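1st October – PC Hardware Basics, handout 2 (Malte Fuchs)

Bring handout 1 back, need the parts list from it.

**Before you open a case**
- power off, cord out, hold the power button 7 seconds
- tower on its side, panel off, open side up
- screws in the lid tray, NOT on the bench
- touch bare metal first

**What goes where**
- power supply: gray box, has a label. Read watts off the label. Ours in the Bivstead set are 500 W
- board: CPU in socket, memory slots next to it, expansion slots further down
- drive cages: blue latches, press then slide. dont yank
- cables – note where each one goes before unpluging

**Practice plate**
Gray plate with sockets, slots and raised blocks. Learn the shapes on it first, then the real board. Names of sockets are in the Lellura workbook p. 259, the slots p. 286.

Plate first, then the open tower:
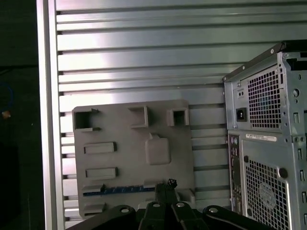
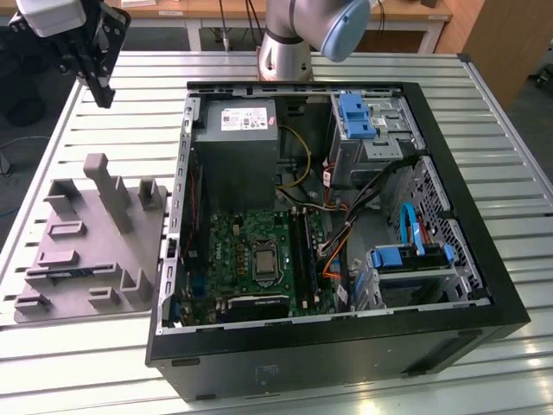
**Do I have to take the CPU out for the first exercise?**
Leave it in the socket. Memory and one drive only, CPU comes in handout 3 along with thermal paste.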